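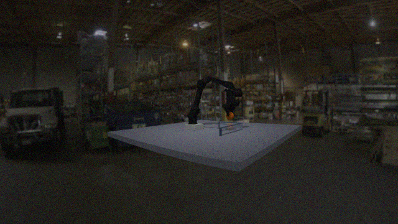
Breladel Pageant
Venue and Contestant Welfare Inspection: Checklist with Comments

Venue: Rukcombe Hall, main stage, runway and dressing areas
Inspection completed: October 2024
Inspecting officer: Takumi Mizuno
Stage contractor: Navesov
Lighting and sound contractor: Sydorenko

This checklist is to be completed before the first full rehearsal and kept with the event file. Each item is marked Satisfactory, Action Required or Not Applicable. Items marked Action Required must be closed before contestants are admitted to the area concerned. Comments are part of the record and may not be removed once the form is signed.

Section 1. Stage and runway

1.1 Stage deck level and secure at all joints
Satisfactory. Deck walked in full in flat shoes and again by a member of the stage crew in heels. One joint at center stage has been taped and should be checked again after the dance rehearsal.

1.2 Runway surface suitable for evening wear and high heels
Action Required. The finish at the far end of the runway is noticeably more slippery than the remainder. Navesov is to treat or replace the surface. Contestants may block their walks on the main deck in the meantime.

1.3 Runway edges marked and visible under show lighting
Action Required. Edge tape is clear under house lights but disappears under the blue wash used in the evening gown segment. A lighter tape is to be fitted and viewed from contestant eye level, with the wash running.

1.4 Steps and handrails
Satisfactory. There are 14 steps in total across the two stage entrances. Handrails are firm on both sides. The rail at stage left has a rough weld near the top that could catch fabric. It has been wrapped, and the wrapping should be renewed if it loosens.

1.5 Escort positions for gown segment
Satisfactory. Positions agreed with the stage manager. Escorts are to stand on the second step and offer the upstage arm. Trains are to be cleared by a dresser before the contestant turns.

1.6 Crowning area
Satisfactory. The crowning mark has been moved back from the front edge. At the June preliminary the finalists crowded forward when the result was read, and the former mark did not leave enough room for this.

Section 2. Lighting, sound and effects

2.1 Overhead fixtures fitted with secondary safety cables
Satisfactory. Sydorenko supplied a signed rigging sheet. Fixtures over the runway were checked individually from the lift.

2.2 Floor cables covered or routed away from walkways
Action Required. The cable feeding the host's monitor crosses the stage right entrance without a cover. Sydorenko was informed during the inspection.

2.3 Strobe and flashing effects
Satisfactory. One short sequence in the opening number. Notices are to be posted at the hall entrance and in both dressing rooms. Contestants and parents have been asked to tell the welfare desk of any sensitivity.

2.4 Haze and fog
Satisfactory. Haze only. No low fog is to be used while contestants are on the steps, including during the finale. This was requested by the choreographer and declined.

2.5 Handheld microphones
Satisfactory. Microphones are to be wiped between contestants in the interview segment. Spare batteries are kept at the prompt desk.

Section 3. Dressing rooms and backstage

3.1 Access limited to pass holders
Action Required. The corridor door beside the east dressing room does not latch unless pulled hard. A door monitor is to be placed there until the latch is repaired. No pass, no entry, and this applies to sponsors and former titleholders as well.

3.2 Occupancy
Satisfactory. Each dressing room may hold up to 17 persons, including dressers and chaperones. The limit is posted inside each door. Garment racks are to be kept clear of the exit.

3.3 Hair styling stations
Action Required. Two power strips had been joined together to reach the end mirror. They were unplugged during the visit. Curling irons and straighteners are to be used only at the numbered stations and placed on heat mats. The last person to leave a station switches it off at the wall.

3.4 Hairspray and other aerosols
Satisfactory. Stored in the metal cabinet. Spraying is allowed at the designated end of each room with the fan running. It is not allowed in the corridor or the wings.

3.5 Privacy
Satisfactory. Changing screens are in place for the quick change at stage left. Phones and cameras may not be used in any changing area. The wording of the notice has been made larger following a comment from a parent.

3.6 Food and water
Satisfactory, with comment. Water was available, but the meal table was planned for the lunch break only. Contestants called for hair and makeup in the early morning would have had a long wait. A light breakfast has been added to the schedule.

Section 4. Welfare and supervision

4.1 Chaperones for contestants under 18
Satisfactory. There are 9 contestants in the teen division. Each has a named chaperone, and the list is held at the welfare desk. A chaperone who leaves the building must sign over to another named adult.

4.2 First aid
Satisfactory. First aider present for all rehearsals and the show. Kit checked and complete, apart from blister dressings, which are on order – a larger quantity was requested this year.

4.3 Allergies and medication
Satisfactory. Forms received for all contestants. The makeup team has been given the skin allergy list and must not use lash adhesive on any contestant marked on it.

Section 5. Audience and exits

5.1 Exits unlocked and unobstructed
Satisfactory. The rear exit was partly blocked by boxes of program books on arrival. These were moved at once.

5.2 Seating
Satisfactory. Floor seating is set at 87 chairs, linked in rows. No chairs are to be added beside the runway, including for photographers.

5.3 Flowers and gifts
Satisfactory. To be handed in at the lobby table. Items may not be thrown onto the stage or passed up from the floor.

Outcome

Main stage: approved for rehearsal once 2.2 is closed.
Runway: not approved. Reinspection required for 1.2 and 1.3.
Dressing rooms: approved subject to the door monitor at 3.1 and removal of the joined power strips at 3.3.

Signed: Takumi Mizuno, inspecting officer
Copies: Navesov; Sydorenko; stage manager; welfare desk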